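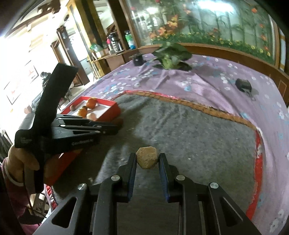 Small things in a red box: a talk with Arsen Lysenko

Home Talks Workshops Notes Contact

Arsen Lysenko teaches people to sort small objects. His course has no big name, he calls it simply "the table hour", although many of his students do it on a bed, on a sofa or on the floor. I met him on a Thursday in the office of Stostolum, where he keeps his stones in a drawer.

He began to collect when he was a student in Mitino. Now the collection has 896 pieces, most of them stones, and the rest are nuts, dry fruits, buttons and seeds. "I wanted to stop at 1,000," he told me, "but my wife thinks that I should have stopped before."

I asked him first why he likes a rough stone more than a smooth one. He thought for some time. "A smooth stone is the same from every side. You take it and you put it, and you learned nothing. A tan stone with bumps and flat places asks you to look. Where will you hold it? On which side will it lie? For me this is already a lesson."

The surface is important for him too. He asks his students to work on felt, or on something similar, and he does not care much about the color. Gray is good because stones, mandarins and nuts are all easy to see on it. If there is a braid on the edge, he is glad. "The braid makes a border. Inside is the work, outside is the home. The bedsheet can have flowers, it can be wrinkled, I don't mind. But the stone must stay on the mat."

Then we spoke about the box. Arsen prefers a box which opens wide and is white inside. He has had long discussions about this with his colleague Ihor Tkachenko, who wanted many small compartments. "Ihor likes order very much. I told him, if every nut has its own little room, then the box did the sorting and you did nothing. Put two mandarins and one nut together and look what happens. The mandarins want to roll, the nut goes to the corner."

Fruit came into the course later than the stones. It was the suggestion of Uriel Bautista, who cooked for the group during one week in June and left a bowl on the table. People started to pick from it between the exercises. "A mandarin is soft, so the person becomes careful," said Arsen. "After the mandarin they take the stone again, and they take it more gently. I did not plan this, I only saw it."

Does he have a rule about what may stand near the mat? He laughed at this question. In the beginning he asked everybody to clear everything away, also the plants. Now he accepts a plant, a pouch, a small jar with a lid, if they stay at the far side. "People live in their rooms. I cannot ask them to live in a museum."

At the end I wanted to know what he does with the stones after the lesson. He washes them with warm water, dries them on a towel and returns them to the drawer without labels. Two of them he keeps in the pocket of his coat. He showed me both, and then he asked me to choose which one is heavier. I chose wrong.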